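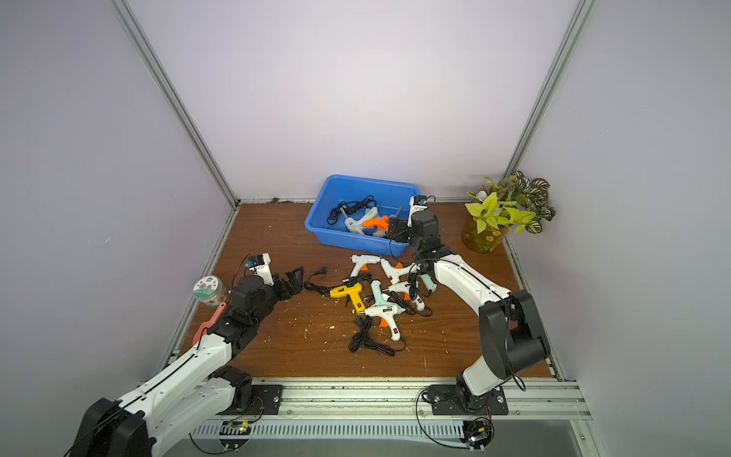 Stusirora has reached the end of its second stage, and this report covers the work from December up to the end of that stage. Vodora hires out craft and hand tools to schools, community halls and holiday programs, and everything that goes out comes back to the same sorting room. The project moves the first sort of returned corded tools from a person's hands to a two-armed bench. We started with glue guns as they are the item we handle most and the one staff like least. A normal load is a mix of colours and sizes, white ones with orange triggers, mint-green, yellow, with the power cords tangled around and between them, and both arms work the same table with a blue bin at the back. The cords are the hard part of the job and most of this report is about them.

Brivero's grant pays for the bench, the arms, the Dong controller software and part of two wages. It was agreed at the start that nobody's hours would be cut during the trial, and none have been.

Where we are against the plan

The first stage was to get a single arm to take a single tool from an open table and put it in a bin. That was finished before this reporting period and was covered in the last report.

The second stage was to run both arms on a mixed load, with a staff member at the bench to step in. This is now done. The bench runs on 3 afternoons a week. Over the stage it sorted 300 glue guns, and in 16 cases an operator had to stop the arms and free a cord by hand. We had set ourselves a limit of 15, so we missed it by one. We have counted every stop, including two that the operator thought might have cleared by themselves.

The third stage, which is to sort straight from a full bin with tools lying on top of each other, has begun but is behind. The reasons are given below. 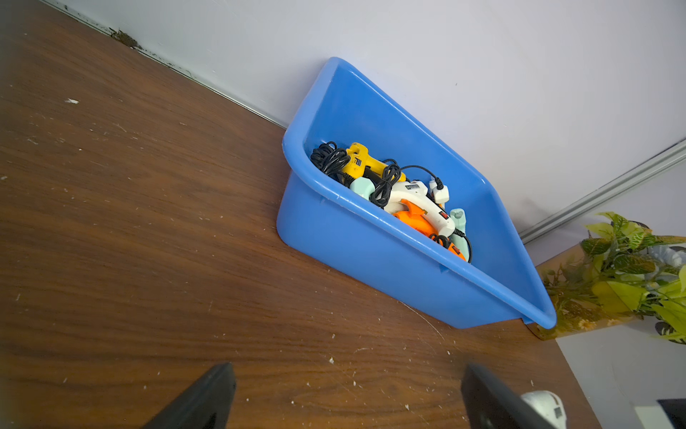
Picking from a bin is slower than picking from the table, and we underestimated by how much. On the table an arm can come at a tool from most sides. In the bin it has the walls to think about, and the load settles however it was tipped in. A white gun lies across an orange one, a yellow one is on its side up against a coil of black cord, and pieces of the mint-green ones show only at the edges. Our first approach told the arm to take whichever tool it could see best. That was often a tool with someone else's cord over it, and two guns came up together. We changed the rule in the second half of the stage so the arm looks for a tool with a clear handle first, and only then for the one it can see best. Double lifts have dropped since then, but each pick takes longer.

We have also asked the yard to stop overfilling the bins. This helped more than any change to the software and cost nothing.

What has changed for staff

Four people worked in the sorting room when the project began and the same four work there now. Their days look different.

Before, each of them spent most of a shift standing at the return table pulling cords apart and sorting by type. Two had ongoing wrist trouble. Sorting is now a shared duty. One person minds the bench on the afternoons it runs, and the others do testing, cleaning and repacking, which used to be left until the end of the day and was often rushed. Both staff with wrist complaints say they are sore less often. We do not want to claim too much for this, given that the winter months are also our quiet time.

Firdevs Aydoğan has been the main bench operator. She came to the role from the return table and had no background in machinery. Her training took longer than the supplier's estimate, mainly because the manual was written for technicians. She has rewritten the start-up and stop steps on a single laminated sheet and the other three now use that. We have moved her up one pay level in recognition of the added responsibility, and this is met from our own budget, not from the grant.

Not everything has been welcomed. Staff told us in the mid-stage meeting that minding the bench can be dull, and that it is harder to chat while doing it than it was at the return table. One person asked not to be rostered on it for a full afternoon and we agreed. Operators now swap at the break. There was also worry about what happens when the grant ends. Justinas Kļaviņa, who manages the depot, has put in writing that no position will be removed as a result of the bench within a year of the project closing. People wanted it in writing and were right to ask.

The noise is lower than we expected. The lighting was a nuisance to begin with and has been fixed with a different set of tubes.

Electrical testing stays with people

Each tool still gets a visual check and an electrical test by a trained staff member before it goes out again. The bench has no part in this and there is no plan to give it one. A person decides whether a switch is damaged, whether a plug is sound and whether a tool is fit to hire.

What the bench has done is show us how untidy the returns are. Hirers are meant to take out unused glue sticks and tie up the cord, and most do neither. We had stopped noticing.
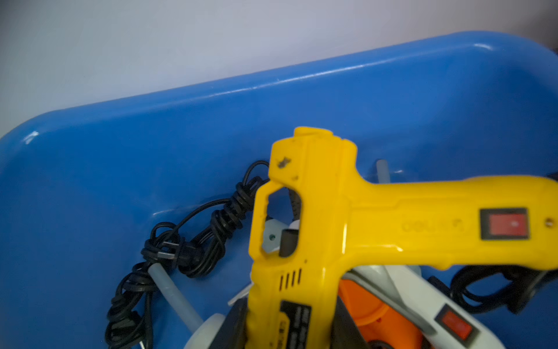

Inside the bin: a yellow deli glue gun over a white one, with glue sticks and cord in the same pile.

Loose sticks cause two problems. They roll under tools and change how a tool sits when the arm tries to grip it, and they end up in the wrong tray at the end. For now the operator takes out the sticks that can be reached before a run begins. In the next stage we want to try a shallow tray with a slotted base so that loose sticks drop through. The joinery for this has been quoted and fits within the consumables line.

From the start of next term, hire packs will include a reusable cord tie and a card showing how to pack the tool. We will compare returns from hirers who received the card with those who did not, and report on it next time.

Problems and delays

The third stage is behind by several weeks. There were three causes.

A replacement part for one of the arms was late, and we ran on one arm while we waited. One-arm running does not tell us much about the mixed load, so we used the time for training and left the figures from those sessions out of the count above.

A change in the Dong software altered how hard the grippers close. Nothing was broken, but operators saw light marks on some handles and we stopped until the old setting was restored. We now keep a written note of all settings and check it after each update. Justinas signs it.

Staff leave over the holidays was the third cause. We had not allowed for it in the plan and should have.

Cleaning

The bench needs more cleaning than the plan assumed. Small specks of debris collect on the table and along the join at the back, and we now wipe down at the end of each run. A proper clean of the back join is to be done monthly. It takes one person a short while and has been added to the roster, so it is a real cost and will appear as one in the final accounts.

Spending

Spending on equipment is complete and on budget. Wages are slightly under, owing to the weeks lost to the late part. Training is over, for the reason given above. We ask Brivero to approve moving the unspent wages to the training line. The total would not change. Receipts are with the finance attachment.

Questions raised by the fund at the last review

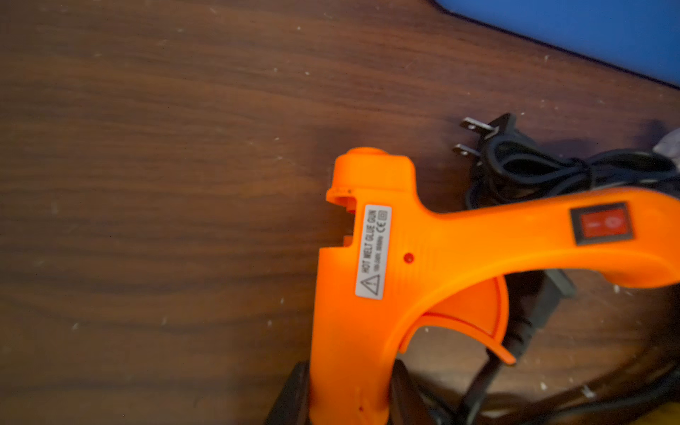 Does the bench do the work faster than a person?
At present a practised staff member clears a mixed load of glue guns faster than the two arms do. The gain so far is that the person is free to test and repack for most of the run, and that fewer hours are spent on repeated pulling and twisting. We expect the gap to close a little in the next stage but have not promised the fund a speed gain and are not promising one now.

What happens if the bench is out of action on a busy day?
The return table is still set up and all four staff know how to use it. We went back to it while waiting for the arm part and the hires went out on time.

Could the same bench sort other tools?
Soldering irons and small sanders are the likely next items. We would not start on either until the cord stops are down, as both have heavier leads than the glue guns.

Next stage

We will carry on with bin picking using the clear-handle rule, fit the slotted tray, and train a second main operator so that Firdevs can take leave without the bench sitting idle. Staff will be asked the same set of questions they were asked at the start of the project, and the answers will go to the fund with names removed. We would like someone from Brivero to visit while the bench is running and talk to the operators without managers in the room. Any afternoon run would suit.

Prepared at Vodora for Brivero, April 2022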